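5.3 Recording a demonstration by remote control

This section covers the recording of a two-arm placing task with the Ellska operator station. It assumes that both arms have been homed as set out in 5.1 and that the operator has completed the practice run in 5.2. For hand guiding, with the drives in soft mode, go to 5.5.

The worked task is "fruit to basket": one item is picked from the table and set down in an open basket. It is the task used for acceptance at the Pusham site, and the default limits in the Tumberg profile were set with it.

Before you start

1. Clear the table of everything except the items named in the task file.

2. Switch on the operator station and wait for the status line to read READY. Do not touch the leader arms while the self-check is running.

3. Open the task file and enter the operator's name. Episodes saved without a name are held back at export.

4. Check the view from each camera in turn. Wrist views change a great deal as the arm moves, and a basket may show only at a corner of the picture with wall and ceiling filling the rest.
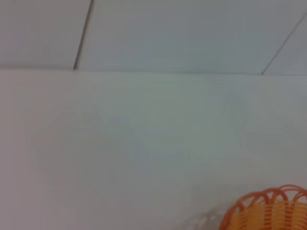 5. Check that exposure is locked on every channel. If automatic exposure is left on, brightness shifts whenever a large pale surface comes into view, and the shift is recorded with the episode.

6. Set the session number. Acceptance sessions at Pusham begin at 897; use the next free number shown in the log.

Note: The head camera must not be moved between episodes of the same session. If it is knocked, close the session, repeat the check in 4.6 and open a new one.

Recording an episode

7. Bring both leader arms to the start pose and hold them still. The follower arms will match them at reduced speed.

CAUTION: Keep hands and sleeves outside the marked area from this point. The follower arms may move without further warning.

8. Press the left pedal once. A single tone marks the start of recording.

9. Move the active arm towards the item at a steady pace. Open the gripper fully before it comes down — a half-open gripper is the most common cause of a rejected approach.

10. Place the fingers on either side of the item and close gently until the force bar turns amber. Stop there. Squeezing harder gives no better hold and teaches the policy a grip force it does not need.

11. Lift clear of the basket rim before moving across. With a looped or open rim the fingertips can catch, so allow two finger widths of clearance.

12. Lower the item into the basket, open the gripper, and withdraw straight up.

13. Return both leader arms to the start pose and press the left pedal again. A double tone marks the end.

14. Press the right pedal within five seconds to discard the episode. After that it is saved and can only be removed by an administrator.

The idle arm is recorded as well. Keep it clear of the active arm and out of the path to the basket, with its gripper open. Small drifting movements of the idle arm are learned along with the rest of the task, so rest the leader arm in its cradle if it is not needed.

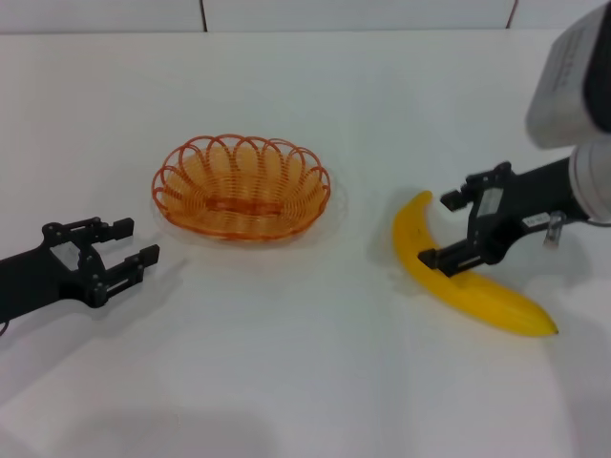
Can I pause partway through an episode to get a better grip?

Short pauses are recorded as part of the demonstration, so keep them under a second. If you need longer, discard the episode and begin again from the start pose. A failed grasp followed by a prompt second attempt may be kept, but it must be tagged RETRY in the episode list.

Varying the set-up

Change the position and angle of the item after each saved episode. Move the basket less often, after every tenth episode, and keep it within reach of both arms. Do not follow a fixed pattern.

Faults during recording

Code 1221: leader and follower positions differ by more than the allowed amount. Release both handles, wait for the follower arms to stop, and return to step 7. If the code comes back, check the leader arm cable at the Adomaitis junction box.

No tone on pedal press: the pedal is not paired. See 3.4.

Follower arm lags behind: close any other program using the network link. Recording with visible lag is not permitted — the saved commands and the camera pictures will not line up.

Procedure checked by Triin Vasiliauskas and Haruto Tsuji. Last revised in June.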